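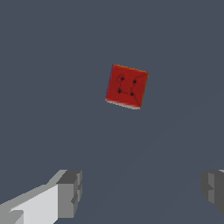
Hinurside Arcade Stick

The Hinurside is the stick we kept promising ourselves we would build, back when Cullavside was two workbenches and a lot of borrowed tools, and it is still the one that most people write to us about. It is a full-size lever and eight-button layout for fighting games, shooters, and anything else that was happier in a cabinet than on a pad, and it has enough weight to it that you can play with it on your lap or on a table without chasing it around the room.

The case is steel on the bottom and beech on the sides, and the top panel comes off with four ordinary screws. We get asked a lot if opening it up spoils the warranty. It does not! Please open it. Have a look around, swap the buttons for ones you like better, put your own artwork under the clear cover (the template is in the box, printed on heavy paper so you can cut straight around it). Half the fun of owning a stick is fiddling with it, and we would be sorry to take that away from anybody.

The lever

Abilio Bravo designed the lever, and he went through a truly alarming number of springs before he was satisfied. He wanted quarter circles to feel round and charge moves to feel solid, and those two wishes pull against each other more than you might think. What he settled on is a medium spring with a square gate, and there is an octagonal gate in the accessory bag for players who like to feel the corners. Changing it takes a few minutes and a small screwdriver. If you grew up on a very loose lever, give this one a couple of weeks before you judge it – it does soften a little with play, and so do most people's opinions of it.

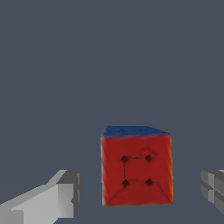 Red cube with a blue top face.

The buttons

All eight are 30 mm snap-in buttons with quiet switches, a choice we made after hearing from a good many parents, roommates, and husbands and wives of people who practice combos late at night. They are quiet, though they are not silent, and if you hammer on them they will still sound like a stick being hammered on. Clicky switches are available from the parts page for those who miss the noise. Start, select, and home sit on the right side of the case, well away from a stray palm, and the slider next to them locks all three for tournament play.

Plugging it in

The cable is 3 meters long, braided, and detachable, and it tucks into a little compartment at the back when you travel. The stick works with PC right out of the box. For consoles, please check the compatibility list before you order, and write to us if yours is not on it.

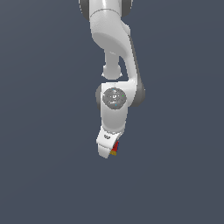
There is no wireless version, and we do get letters about that too. We built a few and played on them for most of a winter, and we liked them well enough, but everyone kept reaching for the cable when a match mattered. Perhaps another year.

What comes in the box

Hinurside arcade stick
Detachable braided cable
Octagonal gate
Artwork template
2 spare buttons
Small screwdriver
Printed guide, 60 pages, with setup notes and practice drills

Choosing between the Hinurside and the Valtton

The Valtton is our smaller stick, with the same buttons and a shorter case that fits in a backpack. If you travel to events every month, get the Valtton. If you mostly play at home and like somewhere to rest your wrists, you will be happier here. The carry bag by Ibarra fits either one, and comes in black or dark green.

We build these in batches, and the next one ships in April.

Contact Cullavside | Parts and repairs | © Cullavside, all rights reserved | Back to top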